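Can a robot do real bench work yet, or is it all demo reel?

Forum: Shop Floor and Home Workshop

plokport_dave
I run a small refurb shop outside Hamilton. We take in ex-office desktops, strip them, test the parts and rebuild what's worth selling. I've got 2 people on teardown and I can't find a third. A cousin keeps telling me to stop advertising and buy an arm. I went to see one doing our kind of job in April and came home undecided. I'm putting up what I've got so people can argue about it.

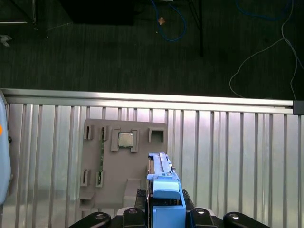

My main worry is small parts. A CPU has one right way in and the pins on the board side don't forgive anybody. Screws I could see being automated tomorrow. Clips, latches and ribbon cables, I'm not so sure. Has anyone on here priced this out against wages?

torquewrench88
Priced it at my last job. The arm was the cheap part. Jigs, guarding and somebody to keep it all going came to more than the arm did. And that was for one product that never changed. You've got a different case through the door every hour.

Bakari Mfinanga
I'd push back on that a bit. Changeover is the whole question and it has come down a lot. We used to allow 15 days to bring a new part onto our cell at Otateck. The last one took 8. Still too slow for a refurb shop, but it's moving in the right direction.

plokport_dave
Thanks, that's useful. Here's a bit more of the setup.
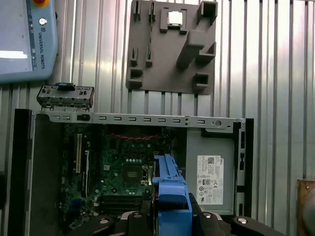
Cost of fixtures is what I keep coming back to. If every part needs its own holder, I need a printer running all night before I've sold a single tower. The grey plate on the wall has a pocket for the processor and separate slotted clips, and somebody had to draw all of that up. For one model of Dell, fine. I had 20 different models on the shelf when I last did a stocktake.

gumtree_gary
Not a computer bloke, I do cabinets, but the same thing applies at home. My sister has a robot vacuum and she spends ten minutes picking up the floor so it can do its job. Call me when it picks up the floor itself.

torquewrench88
That's my point about jigs, Gary. Somebody tidies up for the machine and then the machine gets the credit.

Bakari Mfinanga
You tidy up for a person too. Nobody good works at a bench covered in offcuts. Dave, what does the job look like with the board bare? I'm wondering how much clearance there is around the socket.

plokport_dave
Not a lot, depending on the angle you come in at. Have a look.

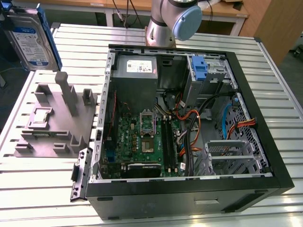
Side panel off, CPU socket open, no memory fitted.

michalik_fan
We looked at a Michalík feeder for loading memory and dropped the idea. Our trouble was never picking the stick up. It was feeling when the latch had gone home. My best tech does it by sound and thumb pressure and can't explain it any better than that. Force sensing does some of that job now. I still wouldn't leave it alone with a customer's machine.

gumtree_gary
So is that a yes or a no?

michalik_fan
Yes for pulling drives, no for anything with pins. Ask me again in a couple of years.

Bakari Mfinanga
I'd go further than drives. Memory is doable today if the case is held in the same spot each time. Cables I agree on. Nobody I know has a good answer for cables in a case that's been opened by three previous owners.

plokport_dave
Cables are where my people lose the most time too, so that hurts. 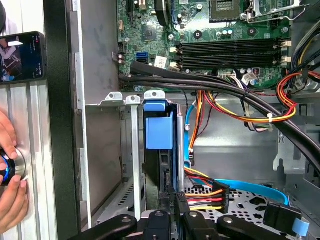 Labour is the other half of it. The sales rep from Deltex talked as though I'd be down to one person on days and none on the evening shift. I don't buy it. There's a hand on a round black dial beside the case there, and I'd expect to be paying for a hand near the thing for a good while yet. Then look at the wiring: black cables sweeping right across the middle, and coloured power leads looping around on top of that. My quickest guy would have his fingers under those and out of the way before he'd finished his coffee.

torquewrench88
Rep told us the same. We ended up with the same headcount and one more thing to maintain.

Bakari Mfinanga
Same headcount here as well, but we ship more units. I'd call that worth it. Depends whether you're short of orders or short of hands.

plokport_dave
Short of hands. I'll ask Deltex for a trial on drive removal only, with my cases and my mess, and see what they say. The ad for the third person stays up in the meantime.

gumtree_gary
What are you offering an hour? My nephew's looking.

plokport_dave
Sent you a message.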